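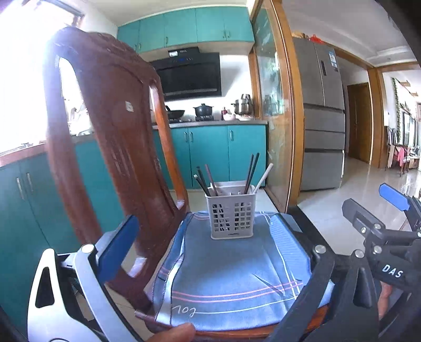 Dining chair, striped cushion cover.

July 22, 2018

Channel notes, toy review side. Carrying on from the February pages, which stopped at the thumbnail test.

Numbers first. The Drarnska playset video passed 3000 views overnight. That is the best we have had for anything without a giveaway attached. The two before it are still flat and I don't expect them to move now. Average watch time on the playset one is better in the first half, then it drops hard where Ffion reads out the parts list. Same drop in the same kind of place as the train video. Parts lists go in the description box from now on.

Length. Cut the Plandirville castle video down to 8 minutes from the long version. Watched both back to back with the sound off, then with it on. The short one loses the bit where the drawbridge sticks and gets pushed back in, and I miss it. Put that back and took out the second look at the box instead. Final version saved in the castle folder with "short" in the name. Do not upload the one called "final", that is the old one.

Sound. Still getting plastic crackle over the voice when bags are opened. Tried three things:

Bags opened before recording. Clean sound, but the opening is what people come for, so no.

Mic moved to the far side of the table. Crackle is lower, voice is lower too. No gain.

Voice recorded afterward over the picture. Works for adults. Does not work for the kids, they sound like they are reading, which they are.

Going with a mix. Kids talk live, and I pull the level down by hand on each bag. It is slow. The castle has seven bags and took most of the morning. Hughes sent a trial of their cleanup plug-in and I have not installed it yet. Want to finish one video by hand first so there is something fair to compare it with.

Disclosure. Belto sent the marble run free and asked for "an honest look". No money. I still want it said out loud in the first half minute and written on screen, same wording both times. Draft wording: "Belto gave us this toy. They did not pay us and they have not seen this video." Tudur thinks the second sentence sounds unfriendly. I would keep it.
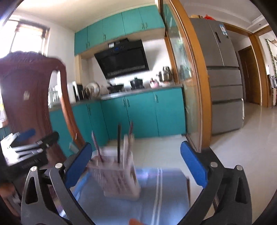
Eimear Conneely read the draft over and wrote back that the wording was fine for parents but would go straight past a six-year-old, who hears "gave us this toy" and thinks of a birthday. She would have one of the kids say it in their own words, then put ours on screen for the grown-ups. She also asked whether we keep the toy, and said that if we do, the video should mention it.

Fair on both. We do keep them, mostly. Changed the on-screen line to "Belto gave us this toy to keep." The kids' version can be whatever comes out, as long as the word "free" is in it. Will ask for it at the start of the session while they are fresh.

Session hours. Hywel went through the log and we are running over. The plan was one hour with a break in the middle, and the last session went well past that because we re-shot the opening. New rule for ourselves: no re-shoots of a reaction. If the surprise is missed, it is missed. A second try at being surprised looks bad anyway – the comments on the train video said so more than once. Re-shoots of hands and close-ups are fine and an adult can do those after.

Also from Hywel: the release form for visiting kids still has the old channel name on it. Cristóvão has the file. Need it fixed before the cousins come.

Comments. Left on for the playset video with the filter set to hold everything. Went through the queue twice. Most of it is kids asking for the same toy in another color. Pinned a short answer to that. Two people asked where the catch on the roof is, so the close-up was too quick. Note for next time: hold on the catch, then open it.

To do

Upload castle (short) once the end card is done.
Install the Hughes trial, run it on the bag from the castle opening, compare with the hand-leveled one.
Ask Ffion if she wants to do the marble run or leave it to the kids.
Release form, Cristóvão.
Find out if Belto wants the box back.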